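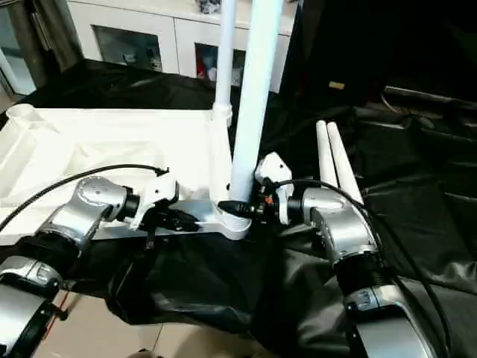
Ticket: Council minutes search drops votes with an abstention
Product: Tarkitix Votes, hosted
Opened by: Marloes Lambrechts, Prultham Town Council Watch
Assigned to: Wian Ndlovu
Status: Resolved

Marloes Lambrechts
Hi all! First off, we love this thing. Our readers finally look up how their council members voted, and we get mail about it every week. But I've hit something strange. When I search the Prultham council for roll call votes on the budget, I get 50 results. The clerk's own index lists more. The ones I know are missing (the library levy amendment, the bus shelter contract, both readings of the parking ordinance) all had at least one member abstain. Votes where everybody said yes or no show up fine.

Steps:
Open Search, pick Prultham, body = Full Council
Type = Roll call
Topic = Budget
Leave the date range blank
Press Search

Expected: the library levy amendment is in the list
Got: it isn't, although I can open it if I paste in the direct link

Wian Ndlovu
Oh, this is a good one, thank you for such clear steps! I can reproduce it on your site. The record is there and the page loads, so the import worked. It's missing from the search index only. Could you tell me which minutes format your clerk sends? The older one writes "Abstain" in the vote column and the newer one writes "Present, not voting."

Marloes Lambrechts
Newer one! They switched over in September, when the coalition changed and the new mayor's office brought in a different clerk. Before that it was all scanned PDFs and we typed them up by hand (never again).

Wian Ndlovu
Great, that fits. Two things to try while I dig:

1. Under Admin > Bodies > Full Council > Vote labels, add "Present, not voting" and map it to Abstain.
2. Run Reindex for that body only. Please don't use Reindex All, your committees are fine and it takes ages.

Marloes Lambrechts
Did both. Reindex said 200 records read, 6 skipped. The library levy amendment is back, hooray!! Bus shelter contract too. Parking ordinance still missing, both readings.

Wian Ndlovu
So close! Can you paste the skipped lines from the reindex log?

Marloes Lambrechts
SKIP parking ord. 1st reading: label not matched "Present, not voting "
SKIP parking ord. 2nd reading: label not matched "Present, not voting "
The other four say the same thing. Is that a space at the end?

Wian Ndlovu
It is a space at the end! What an eye. Rafferty Thibodeaux on our import side had a look and loves this ticket as much as I do. The label match is exact, so one stray space sinks the entire record, and the search page never warns you. He's put in a change that trims labels before matching, and it's live on your site now. Run the same reindex once more, please.

Rafferty Thibodeaux
Jumping in to add that the change also covers double spaces and the long dash some clerks put between a name and a vote. If a label still can't be matched, the record gets indexed with the vote shown as "Unmapped" so it can't vanish from search again. Tie-break votes by the mayor are handled separately and I didn't touch those.

Marloes Lambrechts
200 read, 0 skipped! Parking ordinance is there, first and second reading, and the member page for Council Member Dewulf finally shows her abstentions. That was the one our readers kept asking about, with her being the swing vote on nearly everything this term. You people are fantastic.

One small leftover: the CSV export still has the old totals.

Wian Ndlovu
The export is cached overnight. Admin > Exports > Rebuild will do it right away.

Marloes Lambrechts
Rebuilt, totals match the clerk's index. Josefien Groen from our side checked the abstentions against the paper minutes and is happy. Please close!

Wian Ndlovu
Closing with a big smile. The label trimming goes out to all hosted sites with the next update, and I've added the trailing space case to the import help page.

Closed January 25, 2020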